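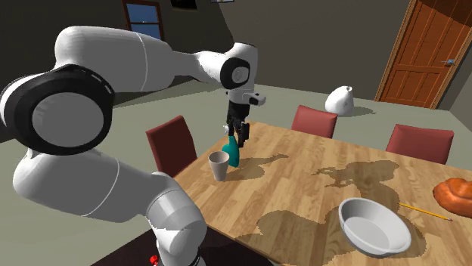
Table Clearing: Where We Are

Report to Oprea, household chores project, period ending September
Prepared by Perihan Duman, Zirkgate

You asked in the spring whether a machine can clear a dining table yet. The short answer is that ours can clear one in simulation, most of the time, provided the table has been set by somebody who likes it. The longer answer follows, and I have kept the graphs out of it.

What we did

We ran 800 table-clearing attempts in the simulated dining room. Each run gives the arm a handful of items and asks it to pick up one of them by the neck, rim or edge and take it somewhere useful. The teal bottle remains the star pupil. It has a narrow neck that two fingers can close on, and of the 800 runs, 741 ended with the requested item in the gripper. A pleasing number, and I would be more pleased if it meant the table got cleared.

It got cleared, start to finish, in 498. The difference is mostly made up of second items. The arm goes for one thing, does well, and then has to come back for a neighbor it has nudged. A cup standing close to a bottle is a harder problem than either of them alone, which anyone who has reached across a dinner table could have told us for less money.

What still goes wrong

Bowls. A wide, shallow bowl with a sloping rim offers the fingers very little they like. Muthu Palaniappan rewrote the approach angle twice. The second version is better and slower – you may wish to have dinner early.

Pencils. We added one to the table because real tables collect them. The arm can pick it up. It can't be persuaded that a pencil doesn't belong with the dishes, and nine of them were delivered to the sink before Muthu put in a sorting rule.

Bread. The grip force that suits a bottle doesn't suit a roll. Our simulated roll is rigid and forgives everything. I don't expect the same from a bakery.

Shadows. The arm throws large dark patches over its own work, and the vision model used to treat the edges of them as objects. İlker Kaplan retrained it with the room light moved around between runs. It has stopped reaching for shadows, though it still slows down near them.

Compared with a person

I timed myself at home. Even with a phone call in the middle I finished well ahead. The arm has the advantage that it doesn't sigh, and it will do the job at 3 a.m., when I have never yet needed a table cleared.

Money

Spending is on plan apart from computing time, which ran over when the lighting work was repeated. We covered it from the travel line. Our trip to see the Hamo test kitchen has become a video call.

Next period

Yavuz Ateş will move the bottle and cup tasks to the real arm at Trurnetti, where the cups can break. We have bought cheap ones. Bowls stay in simulation until the full-clear figure improves, and soft items wait for a better model of bread. I'd also like a decision from you on whether wiping the table counts as part of clearing it. The proposal doesn't say, and İlker and I have given each other different answers.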